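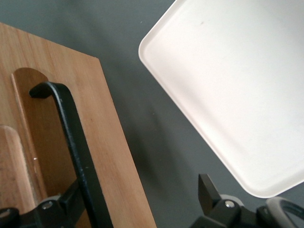
The visitors from Datari were given badges and a laminated sheet of rules. Rule 2 said not to lean on the bench. Mirta Bravo read it aloud, folded her coat over the rail and stood behind the yellow line.

The cell at Clestau had been running since eight. Its log showed 70 attempts and 38 completions, figures she had typed into the handout herself and then been asked to take out. She had left them in.

"What is it trying to do?" said the man from Lindero, who had joined the wrong tour at reception.

"The board has a slot in it. There is a black metal bar through the slot. It has to close on the bar without touching the wood."

"And the tray?"

"The tray is for afterwards."

He wrote this down. The arm lowered by a few millimetres and stopped. On the monitor the bar lay across the grain of the board with its shadow beside it. Quiroga, the older of the two controllers, took the shadow for an edge when the blinds were open. Mirta went over and shut the blinds.

"Does it know you did that?"

"It knows the exposure changed."

The arm held its position. A relay clicked under the bench. One of the visitors shifted her weight, looked at the rule sheet and moved back a step.

"In October we did this with a person," Mirta said. "He was quicker. He asked to be moved to packing after two weeks."

"Where is he now?"

"Packing."

The status line changed from WAIT to APPROACH. She put her hand near the stop button, as the procedure required, and the man from Lindero turned to a clean page.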